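Neighborhood Life > Conversations
Print this page | E-mail this story

Gisela Bustos had already put the kettle on twice by the time I got my coat off, and she told me I should sit in the chair with the cushion, as the other one "is for people I don't like as much." She has run a weekly English conversation table for 19 years, first in a church basement and then in a long upstairs room over a dry cleaner, and she talks about it the way some people talk about a garden.

It began with a neighbor, Su-chen Poon, who had moved to the street in February with good written English and a terror of the telephone. "She could read the newspaper better than my own brother," Gisela told me. "But if the phone rang she would walk out of the room. So I said, come over and have supper, and we'll talk about anything except English. And she talked about her sister's divorce for three hours! Her grammar went all over the place and I understood every word."

Su-chen brought a cousin the next week, and the cousin brought a man from work. By summer they had outgrown the kitchen. Over 200 people have sat at the table since then, some for a single evening and some for years, and Gisela has a shoebox of Christmas cards she was very happy to go through with me, one at a time, while the tea got cold.

I asked her why food mattered so much to it. She thought about that for a while. "When your mouth is full you have a reason not to answer right away," she said. "You chew. You get a little time to find your word, and you don't look foolish. In a classroom the silence is terrible — at supper it's just supper."

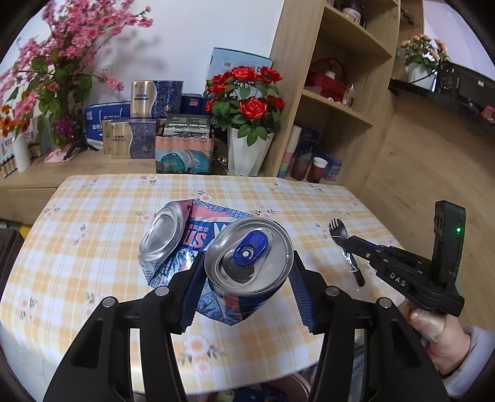

Crushed cans and a spork on the table.

The suppers themselves have never been fancy. People bring what they have time for, and there are weeks when that means takeout and a bag of oranges. Gisela used to cook for everyone, until Szu-yu Liao, who was then one of the newer people and is now her right hand, told her very politely that she was spending the whole evening at the stove and missing all the talk. "I was offended for about a day," Gisela said. "Then I thought, well, she said that in perfect English, so I must be doing something right."

Szu-yu joined us for the second pot of tea. She remembers her own first evening mainly for the noise. "Everybody was talking about parking," she said. "I had studied for eleven years and I didn't know one thing to say about parking. I went home and asked my husband, what do we think about parking?" She laughed at that for quite some time, and so did Gisela, who must have heard it before.

There are a few rules, all of them loose. Nobody corrects anyone unless they are asked to. Questions go to the whole table. If a person wants to sit and listen for a month, they can sit and listen for a month, and Kyrylo Zinchenko did so for most of a winter before he opened his mouth to disagree, at length, with something Su-chen had said about soup. "Beets or no beets," Gisela said. "I thought they would come to blows. It was wonderful. Afterward he asked me what 'stubborn' meant, and I said, look in the mirror, dear."
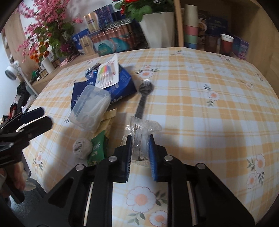

By Ching-wen Man

I wondered whether she ever thought of making it into something more official, with levels and a certificate at the end. She made a face. A man from an adult school came once, she said, and he was very kind, and he had a binder. "He wanted to know what we had covered. I said, well, last week we covered mothers-in-law." She does hand out one thing, a sheet of phrases for calling a doctor's office, which Su-chen wrote out years ago and which has been photocopied so often that the bottom line is mostly gray. Szu-yu keeps promising to retype it.

What has changed most, both women agreed, is the reason people come. In the early years it was nearly always for work — an interview, a new boss, a form. Lately more of them are older, parents who followed their grown children here and spend long days alone in quiet houses. Their English may never get much past the weather, and Gisela is in no hurry about it. "They want somebody to ask how their knee is," she said. "So we ask about the knee. We know a great deal about knees."

Su-chen, by the way, answers phones for a living now, at the front desk of a dentist's office two streets over. She still comes to the table when her shift allows, and she still brings the oranges. When I got up to leave, Gisela wrapped three of them in a dish towel for me and told me to bring the towel back at supper time, around six, and to come hungry.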